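Intro to Manipulation, handout 6
Notes from the Dideck open day (for those who missed the bus, and for those who were on it and asleep)

Read before lab. Bring questions. There is a short write-up at the end, same rules as last time.

Background, quick

Dideck builds simulated rooms and sells time in them. You bring a policy or a teleop setup, they supply the house. Open day is once a year, in March, mostly for customers, but they let classes in after 1:30 pm. Three demos on the program:

Ninia, the simulator itself (rooms, objects, contact, rendering)
Parri, the teleoperation front end
Rerkis, the logging and replay tool

We saw all three but the Parri station had the longest line so most of my notes are from there. Ninia talk was good, slides promised "soon", will put them on the course page when they show up.

Ninia talk

Main claim: household tasks are hard because of where things sit, more than what they are. Grasping a bottle on an open bench, fine, second-year project. Same bottle on a narrow ledge with a wall behind and neighbors on the same ledge, different problem. Remember the clearance lecture.

The library has 538 household objects at the moment. Every one has a visual mesh and a separate collision mesh. Collision mesh is much coarser. Somebody in the back asked if the two ever disagree enough to matter and the answer was yes, all the time, mostly on small irregular things. Boxes and cylinders behave. This will come back in lab 4, so write it down.

Rooms: 38 layouts, bathrooms and kitchens are the popular ones. Bathrooms because they are cramped and most surfaces are hard and pale, which is nasty for depth and for edge detection. White on white. Think about what your segmentation from lab 2 would do there.

Things they randomise between runs (list is from the slide, may be incomplete):
object placement
lighting
textures on floor and walls
base position of the arm, within limits
friction. They said they widened the friction range last year and success rates dropped accross the board

Parri demo

Operator sits at a desk with a handheld controller, two monitors. One monitor gives the close view down at the gripper, the other gives the room. Clutch button on the controller, so you can let go, move your hand back to a comfortable place, and pick up where you left off. Same idea as lifting a mouse.

The room they had loaded was a bathroom, target was a dark bottle. Bottle in the close view, one finger either side of it, gap still left on both sides, white stuff behind.

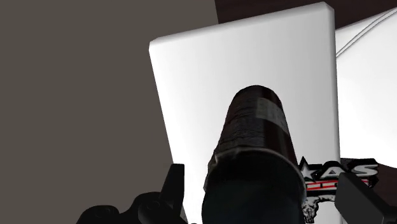

The close view is a trap, one commenter on the class forum wrote afterward, because you get so happy about the fingers lining up left and right that you forget you have no clue how far down you are. I did that on both my tries and would have sworn the grasp was fine.

Agree, and it's the point of the exercise. Lateral alignment is easy to read from a camera near the hand. Distance along the viewing axis is not. Operators who did well kept glancing at the second monitor, or moved the hand a bit sideways on purpose to get some parallax. Operators who did badly stared at one screen. Same with policies: if you train on the hand camera alone expect depth errors, expect them in the direction of the view axis.

What to take from the demo on approach:

1. Get above, fingers open wider than you think you need.
2. Line up.
3. Come down slow. Check room view.
4. Only then close.

Most of the failed tries I watched merged 2 and 3. People line up while descending, and clip something with a finger on the way. On a bench no harm. With neighbors on the same surface you now have two problems.

Also, finger thickness! The finger has to fit in the space next to the object, not just the object between the fingers. Half the lab reports last term forgot this. Draw the finger in your clearance sketch. With its width.

Room view

Second monitor. Less detail on the object but you get the arm, the height of the gripper over the surface, and what else the arm might hit. They use a Franka model, same joint limits as the one in our lab manual, so your numbers carry over.

Arm came in from one side, base on the floor by the toilet, so the elbow stayed high and the hand reached across over the tank. Ask yourself which joints are near limit in a pose like that. (Not rhetorical, it's on the write-up.) If the base is put in a bad place there may be no good top-down approach at all, and no amount of careful driving fixes it.
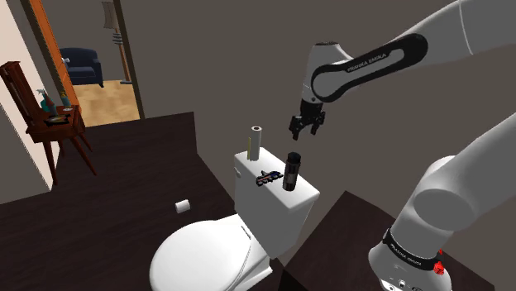 Base placement, then. Dideck's people try several base positions per room before a session and throw out the ones where the arm can't reach the target top-down with some margin left. They do it by brute force, sample and check. Not elegant. Works. We'll do a small version in lab 5 with reachability maps, and you'll see why sampling is not such a dumb choice when the workspace is a weird shape.

Other remarks from this station:

- latency. They add fake delay as an option. 124 ms was on when I tried it. Noticeable, annoying, not impossible. You slow down without meaning to.
- no force feedback on the controller. Contact shows up as a color on the screen. Some in our group hated that, some didn't notice it was there.
- closing the gripper is a trigger, not a button, so you can half close. Useful for a cylinder: close partway, re-center, close the rest.

Rerkis, short

Every session is logged: joint positions, gripper opening, camera streams, contact events, operator inputs incl. the clutch. You can scrub back and forth, and rerun from any moment with a different friction value or a different policy taking over. That last bit was the best thing all afternoon if you ask me. Human drives the approach, policy does the grasp, or reverse. Lets you find out which half is broken.

They have given us a teaching set: 318 logged sessions, mixed good and bad, bathroom and kitchen. Account info goes out by email before lab 4. Do not all download it from the lab wifi at the same time please.

Warning about the success label in the set. Success means the object was off the surface and still held when the session ended. Nothing in the label about what got knocked over on the way. If you train on "successes" you are training on some ugly ones. Filter on contact events too.

Questions people asked that I want you to know the answer to

Does it transfer to a real arm? Partly. They showed no real-arm numbers at the open day and I wouldn't quote any. Approach motions seem to carry over better than the closing phase, which is what you'd expect given how contact is modeled (lecture 5).

Why not script the whole thing instead of teleop? For one bottle in one room you could. Scripts break when the neighbors move.

Why a parallel gripper and not a hand? Cheaper, fewer joints to log, and most of the customers have one.

Write-up, one page, due at the start of lab 4

a) Sketch a top-down grasp on a cylinder on a narrow ledge with one neighbor object each side. Fingers drawn to scale. Mark minimum clearance.
b) For the arm pose discussed above (base beside and low, reaching across and over), say which joints you'd worry about and why. Use the limits table.
c) Hand camera only: describe one failure you'd expect and one cheap fix that doesn't add a camera.
d) If you tried Parri, two or three lines on what went wrong. If you didn't, take one failed session from the teaching set and do teh same.

Sketches by hand are fine, phone scan ok, make it legible. If you missed the trip you still do all four. Lab room is the usual one, door code has changed, see email.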